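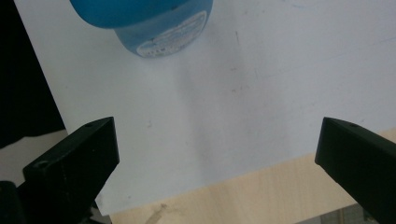
Shiuli Nanayakkara asked: I look after the Makeck hand-held gripper at our Erndale bench. In May I put new fingers on it, and the tips haven't closed evenly from that day on. The right one touches first and the left one comes in a bit late. Thin boxes turn slightly when I grip them. I took both fingers off, put them back on and tightened the screws again, same result. Do I adjust the linkage, or are the fingers bad?

Second thing. The tracking drops out now and then over the white board, and the wall behind it isn't much better. Should I clean everything, or do the marks help?

Asked August 5, 2020. Thread 3081

Oi-ling Tse answered:

Don't touch the linkage yet. Swap the fingers left to right if yours are the symmetrical kind. If the late side moves with the finger, the finger is at fault. If it stays on the left, look at the carriage.

On ours it was the finger seat. There was a ridge of leftover plastic where the finger sits on the carriage, and the screw was pulling the finger over at an angle. I scraped it flat with a blade and wiped out the screw hole. Then:

Back off both finger screws until the fingers just move.
Close the gripper on a flat gauge block. We use a 16 mm one.
Hold it closed and snug the screws, a little on each side in turn.
Open and close it 40 times, then check the screws again.

Ours has held since then. Printed fingers do creep under the screw head, so put a washer there if you have room.
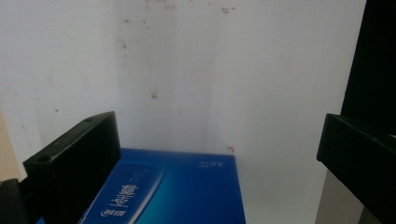
Fingers open over the blue box, white wall behind.

For the tracking, a plain white wall gives it very little to work with. Small specks like these aren't enough. We taped a few printed patterns near the corners of the work area and the dropouts went away. Check your exposure setting too. If it's on auto, lock it.

Answer from a Kekero user:

had the same thing, bought new fingers from Mok, fixed. didn't look into why

Oi-ling Tse added:

Forgot the cleaning part. Yes, clean the board. You don't want to depend on stains for tracking, and they change every time someone wipes the table.
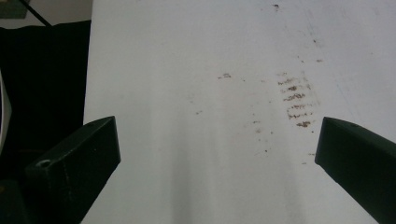 Brown smudges on the white surface, up and to the left of the right fingertip.

Use a damp cloth first, then alcohol on whatever is left. Keep alcohol off the lens cover, it hazed one of ours. After cleaning, redo the mapping pass before you record anything, or the old map won't match.

Shiuli Nanayakkara commented:

Swapped them and the late side stayed on the left, so it's the carriage. Found a ridge on the seat. Will scrape it and try the gauge block, mine is 9 mm, I assume that's fine.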